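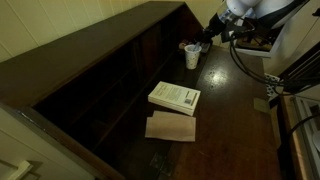 The back room at the Tunard, in Lurnport, seats as many people as will fit on the chairs, plus a few who lean against the wall and regret it by the second set. From the farthest chair you can hear a person at the other end unwrap a cough drop. I have been that person, and I was glared at by a banjo player, and I deserved it.

Last October I went there to hear a string band. Fiddle, banjo, guitar, upright bass, mandolin: five instruments that were developed, over a very long time and by people with strong opinions, to be heard in a room. Between me and them stood two speakers on poles, each the size of a dorm refrigerator. On the floor were the wedges, so that the band could hear themselves, which they were having trouble doing on account of the speakers. There was a mixing desk. There was a man at the mixing desk. There was a cable for everything, and tape over the cables, and a little rug over some of the tape.

The show was called for eight. It started closer to 9, because the bass was making a noise like a truck idling in the parking lot and it took a while to establish that it wasn't a truck idling in the parking lot.

I'd like to make a case for leaving all of that in the van.

I should say first that I like amplifiers. I own one. I have stood in front of loud bands and come home with my ears ringing and felt I got my money's worth. If you're playing a field, or a barn, or a bar where the locals are watching football and will continue to do so whatever you play at them, then by all means plug in. Physics is physics. The main stage at Gamemside, the summer festival up the coast, draws something like a small town's worth of people in folding chairs, and if the fiddle went out there naked it would be heard by the front row and a dog.

My complaint is with the small room. It's with the church basement, the library annex, the upstairs of the pub, the back of the Tunard. Somewhere along the line we all agreed that a concert is a thing that comes out of speakers, and that a concert which comes directly out of the instruments is a rehearsal, or a hobby, or possibly a protest.

Consider what the sound system does to a string band in a room that size. The banjo, which needs help the way a smoke alarm needs help, is given a microphone anyway, out of fairness. The guitar has a pickup under the saddle, and the pickup reports back to the audience that the guitar is made of rubber bands. The bass now comes up through the floor. And since every instrument arrives from the same two boxes, you lose the pleasure of being able to hear where people are standing. You look at the mandolin player, stage left, chopping away with great energy, and the chop comes from a point above the fire exit.

People get used to this. I got used to it for years. It's like watching a movie that's been dubbed by very good actors.

Then there's the matter of volume, which only goes in one direction. The audience chats a little, as audiences do. The band can't hear itself over the chat, so the monitors go up. The monitors wash off the back wall, so the mains go up. The audience, being unable to hear its own chatting, chats louder. By the end of the first set you have a bluegrass band playing at the level of a leaf blower to a room full of people shouting about their kitchen remodels. Take the whole rig away and the same people fall quiet in half a verse. They have to. If they don't, they'll miss it, and somebody in a cardigan will turn around.

I've seen this happen, and I didn't have to arrange it. A winter or two back the power went at the Tunard during the opening song, one pop and a long sigh from the speakers, like a large animal lying down. The emergency lights came on over the doors. The band looked at each other, and then they did what string bands did for most of their history, and walked to the front edge of the stage and stood in a bunch and kept playing. We all pulled our chairs up. You could hear the singer breathe in before the line. You could hear the guitarist's sleeve on the wood. The harmony, which had been fine in the ordinary way of things, turned into one of those chords that seem to have an extra person in it.

When the power came back, in the middle of a waltz, people booed.

What I can't get over is that after the break they plugged everything in again. I asked the guitar player about it at the merch table, as politely as I could manage while buying a CD I have nothing to play on. He said it had been great, best they'd felt all tour, and they couldn't really do it on purpose. Why? Well, the venue had hired the PA. The sound guy was booked. And people pay for a certain kind of show.

I have turned that last one over a good deal. I'm people. I paid. I'd like to know who was asked.

I suspect the real answer has to do with looking serious. A band with a rig is a professional band. A band without one is five friends in a corner, and five friends in a corner get paid in chili. I understand this completely. Musicians have been getting paid in chili for so long that you can't blame them for building a small fort of equipment around themselves as evidence that they have expenses. And there's the recorded sound to live up to. The album has a big warm bottom end and the fiddle has a cathedral around it, and nobody wants a listener thinking the record was better.

There's a decent argument from the other side and I'd rather give it to you than have it arrive by email. Not everyone hears well. Plenty of the people who come out for this music on a weeknight are of an age (my age, and up) at which consonants have started to go missing, and a quiet microphone on the voice is a kindness to them. Fine. I mean it. If the room has a hearing loop, feed the hearing loop. Put up one microphone, a good one, in the middle, and let the band lean in and out of it, as the old radio outfits did. That's a lovely thing to watch, by the way. Five people taking turns at one microphone have to mind each other's elbows, and it makes the music better for reasons I won't pretend to understand.

The other argument is about singers, who will tell you they can't go two sets over a banjo without help. To this I'd suggest, gently, that the help could come from the banjo.

Playing without a rig does ask something of a band. It has to get quiet behind the vocal and then get quiet behind the guitar break, and get quieter still behind the guitar break if the guitar player is having a bad night. There's no fader. If the fiddle's too loud, the fiddler has to notice, or be looked at until he does. Some bands that sound tremendous through a desk turn out to have been mixed by a stranger at the back of the room their whole career, and when you take the stranger away, it's every man for himself. I heard a group in the upstairs room at Bodin who had plainly never tried it. They did two numbers off-mic at the end, as a treat, and it was like listening to five people parallel park.

But bands can learn this. It used to be the first thing they learned. Any kitchen session will teach it to you inside of a month, mostly by means of other people's eyebrows.

It would also be cheaper. I'm told that by the time you've hired the system, the person to run it, and the van to bring it all in, a small venue can be out the better part of the door money before anyone's tuned a string. I did a little math on behalf of the Tunard, uninvited. If they spent $1000 less on sound over a season they could pay the openers, or fix the radiator that knocks in four when the band is in three. They could buy softer chairs. I have a view on the chairs too, but it'll keep.

So here's my modest request to anyone who books a small room. Try it for one night. Put it on the poster, so that the people who like their bluegrass at leaf-blower strength have fair warning and can make other plans. Set the band on the long wall in place of the short one and bring the chairs around in a curve. Turn off the beer fridge for the slow ones. Start on time, since there'll be nothing to wait for.

And if it's a disaster, the sound guy can come back the next week and I'll help him carry the speakers up the stairs. I've seen those stairs. I make the offer with some confidence in the result, and a bad back.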